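Equipment Planning for a Robotic Computer Disassembly Cell
Final Report, Automation Project Course
Ragnvald Dalen, Margit Tangen, Zuweira Eshun
Advisor: Tineke Van Loon
Submitted 3 June 2019

1. Purpose

This report covers the equipment plan for a small robot cell that removes reusable parts from discarded desktop computers. The client is Wurnis, a refurbisher that currently does this work by hand at four benches. Wurnis asked for a purchase list, a budget and a schedule that would let a first cell run by August. Programming of the cell is outside the scope and is treated only where it affects what must be bought.

The parts of interest are memory modules, processors, and expansion cards. Drives are already removed at intake by a separate crew and were excluded at the client's request.

2. Starting Conditions

Wurnis handles desktop computers from office leases. The cases arrive opened and with the side panel off. They are not sorted by maker or model before they reach the benches, although batches from a single lease tend to be uniform. Birger Åberg, the site manager, gave us access to the bench area and to the intake records, and let us use a donated six-axis arm that had been in storage at the site. The arm is in working order. It has a payload well above what the task requires, and replacing it would have used up the budget on its own, so the plan assumes that it stays.

The budget ceiling set by the client was $3000, excluding the arm and excluding labor. All prices below are quotes received by the project group, without sales tax.

3. Requirements

The requirements were written after two visits to the site and revised once.

R1. The gripper must reach the processor socket of a board that is still mounted in its case.
R2. The gripper must be able to hold a memory module by its short ends without touching the chips.
R3. The camera must keep the gripping point in view during the last part of the approach.
R4. The fixture must hold a case on its side without clamping on the front panel, which is often cracked.
R5. The cell must stop when a person reaches into it.
R6. Any part that wears must be replaceable on site with hand tools.

R1 turned out to be the requirement that eliminated the most products. Catalog grippers are specified by stroke and force. The outer width of the body is given in a drawing, if at all, and the clearance between the body and the surrounding case has to be worked out by the buyer. We measured the space above the socket with the cooler removed and compared it with the drawings for each candidate.

4. Gripper Selection

Three grippers were compared.

The Granström parallel gripper is a closed unit with sealed guides. It had the best stated repeatability and the longest service interval. Its body is a solid block, and in a small case it meets the power supply cage before the fingers reach the board. It was quoted at $2150 and was rejected on R1 and on price.

The Brandgate two-finger gripper is smaller and costs $1480. It meets R1 in most cases, but the fingers are molded in one piece with the drive links, and a broken finger means returning the unit. It was rejected on R6.

The Niria linkage gripper is sold as a kit. The links and brackets are plastic and held with hex screws, so single links can be exchanged at the bench. The quoted price is $1306 with one set of fingers. Repeatability is lower than for the other two, and the supplier gives no service interval. We accepted this on the condition that spare links are bought together with the gripper.

Fit was checked on an opened desktop computer with the memory and the power cables left in place. The processor socket was approached from the side of the case nearest the robot base, with the fingers kept above the board. The reason for leaving the cables in place is that they are the least predictable obstacle in the case.

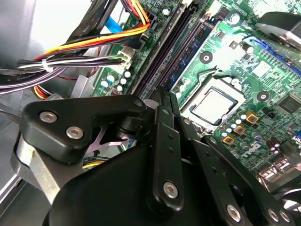 Two points from the fit check went into the purchase list. The first is that the housing of the gripper takes up far more room than the fingers do, and the approach angle has to be chosen for the housing. A finger extension of 40 mm was added for this reason. The second is that cable bundles near the memory slots have to be moved aside before a module can be pulled. A simple passive hook mounted on the fixture is planned for this. A second arm was considered and dropped at once on cost.

The processor raises a separate problem. The retention lever has to be released before the processor can be lifted, and the fingers supplied with the kit are too broad for the lever. We recommend that the first version of the cell remove memory and cards only, and that processors stay with the manual benches until narrow fingers have been made and tested. The client agreed to this reduction.

5. Camera

A camera fixed above the cell would be cheaper to mount and calibrate, but the gripper covers the work area from above during the final approach. R3 therefore points to a camera mounted at the wrist. The drawback is that part of every image is taken up by the gripper itself. This is acceptable as long as the gripping point stays clear.

A small color camera with a fixed lens was chosen at $240. Reflections from bare case walls can be strong, and a diffuse ring light was added to the list. Polarizing film was discussed and left out until the need has been shown in operation.

6. Budget

Gripper kit, Niria: $1306
Spare link and screw set: $185
Finger extension, machined locally: $90
Wrist camera and lens: $240
Ring light and driver: $80
Camera bracket and cable guide: $65
Case fixture with cable hook: $310
Light curtain and safety relay: $520
Total: $2796

The remainder under the ceiling is $204. We advise against spending it in advance. The most likely use is a second set of spare links, and the rate of wear will not be known until the cell has been in operation.

The light curtain is the only item for which a used unit was offered to us. The saving would have been considerable. We kept the new unit in the plan — the used one came without documents, and Wurnis would have had to carry the responsibility for it.

7. Schedule

The gripper kit has the longest delivery time and should be ordered first. The finger extension cannot be machined until the kit has arrived, as the supplier's drawing does not give the hole positions with enough accuracy. The fixture is independent of both and can be built in the meantime. Safety equipment must be installed and checked before the arm is powered in its final position.

If the kit is ordered within two weeks of this report, assembly can be finished by the end of July and trial operation can start in August. A late kit moves the extension and the trial by the same amount. No other item is critical.

8. Open Issues

The force needed to pull a memory module was not measured. The value used in the comparison comes from hand trials with a spring scale on a small number of modules, and older slots may need more. Margit Tangen has the raw readings and will hand them over with the drawings.

Anti-static measures have been treated only briefly. The finger pads supplied with the kit are not rated for contact with electronics. Conductive pads are available from several suppliers at low cost, but the adhesive must be checked against the plastic of the fingers before an order is placed.

Floor space next to bench four is sufficient for the cell as drawn, provided that the parts rack is moved to the opposite wall. Birger Åberg has approved the move. The power outlet there is shared with the bench and should be put on its own circuit, at the client's expense and outside the figures in section 6.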